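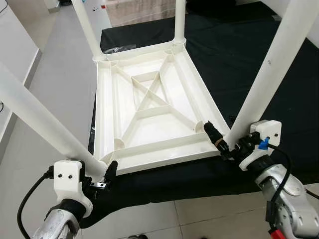
Keeping plastic stools, chairs and shelves in good condition

Plastic furniture is cheap and light, and so many people think it does not need any care. We have used it in our kitchen and on the balcony for years, and I learned slowly that a little attention makes a big difference. These are my notes, in no special order.

Washing

For normal dirt, use warm water with a few drops of dish soap and a soft cloth. Please do not start with the strong products. Scouring powder makes very small scratches, and after that the surface takes dirt faster than before. The same is true for the green side of a kitchen sponge.

When white plastic has become yellow, first find out which kind of yellow it is. Kitchen grease is sticky and it will come off. Make a paste from baking soda and a little water, leave it on for fifteen minutes, then wipe and rinse. Yellow from the sun is inside the material and no paste will remove it completely. I tried this with a shelf for one full February and the shelf is still yellow.

Do not forget the side that looks to the floor. Ribs and corners collect dust, hair and crumbs, and if you mop the floor often the dust becomes a gray mud. An old toothbrush is good for this. For the narrow corners I use a wooden skewer with a bit of cloth around the tip. Afterwards let the piece dry with the underside up only if it has no deep places where water stays. Otherwise lean it against a wall, so the water can run out.

Never mix bleach with vinegar or with any other cleaner. Bleach alone, well diluted, is all right for mold on white plastic, but open the window and wear gloves.

Legs that move

Many stools have legs which you push into sockets. With time they become a little loose. Take the leg out, clean the socket and the end of the leg, dry both, and push it in again with a turning movement. Dirt in the socket is very often the whole problem. If it still moves, put one layer of plumber's tape around the end of the leg -- one layer, maybe two, not more. Too much tape presses on the socket from inside and can crack it.

I do not recommend glue. Most household glues do not hold on this type of plastic, and you will not be able to take the leg out any more when you want to store the stool flat.

When a leg is stuck, warm water helps. Pour it over the socket from outside, wait a minute and turn the leg slowly. Don't use a hammer, also not a rubber one.

Scratched floors

Legs without caps pick up sand and then they draw lines on the floor. Felt pads are fine for dry rooms. In the kitchen and bathroom take rubber caps instead, because wet felt becomes dirty and falls off. Measure the outside of the leg before you go to the store. I bought caps twice in the wrong size, the second time from Brunside, and their package says clearly that they cannot be returned after opening.

Small roughness at the end of a leg can be sanded away. Begin with 2000 grit paper if it is only a slight edge, and finish with 3000 if you want it to shine again. Use the paper wet.

Cracks

Look at the corners of the seat two times a year, with good light, and press with your thumb. A white line in colored plastic shows that the material is tired. On white plastic you see it less, so feel with the fingernail. A stool with a crack near a leg should not carry a person any more. It can still hold a flower pot or a laundry basket, but write on it with a marker, so that a guest doesn't climb on it to change a light bulb.

Storing for winter

Wash first, dry completely, then stack. Put a sheet of newspaper between the pieces, otherwise they stick together and you must fight with them in spring. Keep them away from the boiler and from frost -- cold plastic breaks easily when it falls.

Last changed Apr 18, 2023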